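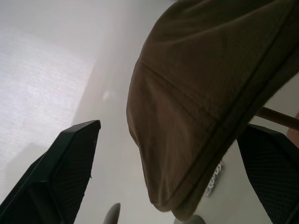
Lesezeit: 2 Minuten

Kinästhetisches Teachen und Teleoperation sind zwei Verfahren der Roboterprogrammierung durch Vormachen, bei denen eine Bedienperson die Bewegung eines Roboters unmittelbar vorgibt. Beim kinästhetischen Teachen wird der Arm von Hand geführt, bei der Teleoperation über ein räumlich getrenntes Eingabegerät gesteuert. Aufgezeichnet werden Gelenkwinkel, Greiferöffnung und meist auch Kamerabilder. Besonders verbreitet sind beide Verfahren bei biegeschlappen Teilen, deren Form sich analytisch nur schwer vorausberechnen lässt. Ein brauner Stoffkörper mit zwei schräg verlaufenden Nähten bildet am unteren Rand weiche Falten und kann dabei einen Greiferfinger teilweise verdecken; die Handgelenkkamera erfasst dann zwar beide Finger, die Lage der verdeckten Fingerkante muss jedoch aus der Gelenkstellung erschlossen werden.

Handführung

Der Arm wird in einen schwerkraftkompensierten Modus versetzt und am Flansch oder an einem Griff bewegt. Die Bedienperson spürt Kontaktkräfte direkt. Nachteilig ist, dass ihre Hände in den Kamerabildern erscheinen können und die gemessenen Gelenkmomente durch die Führung verfälscht werden. Mehrarmige Abläufe lassen sich auf diese Weise nur eingeschränkt vormachen.

Fernsteuerung

Üblich sind kinematisch gleichartige Führungsarme, 6D-Eingabegeräte und handgehaltene Controller. Die Latenz zwischen Eingabe und Ausführung bestimmt wesentlich die Qualität der Demonstration. Das System Skedelent arbeitet mit einem Führungsarm und einer Regelschleife von 100 Hz — Kraftrückmeldung ist dort nur für den Greifer vorgesehen.

Datensätze und Auswertung

Eine einzelne Demonstration wird als Episode bezeichnet. In der Versuchsreihe Luvasier, durchgeführt am Standort Drornonville, wurden 134 Episoden zum Aufnehmen und Ablegen textiler Teile aufgezeichnet; 12 davon wurden wegen fehlerhafter Zeitstempel verworfen. Die Firma Polák lieferte die Greiferfinger. Aus den verbliebenen Episoden wurde eine Steuerungsstrategie durch Verhaltensklonen gelernt.

Kleine Abweichungen summieren sich beim Verhaltensklonen über die Ausführungsdauer. Als Gegenmaßnahme werden Korrekturdemonstrationen aufgenommen, bei denen die Bedienperson in den laufenden Betrieb eingreift.

Siehe auch: Nachgiebigkeitsregelung, Imitationslernen, Teach-in-Verfahren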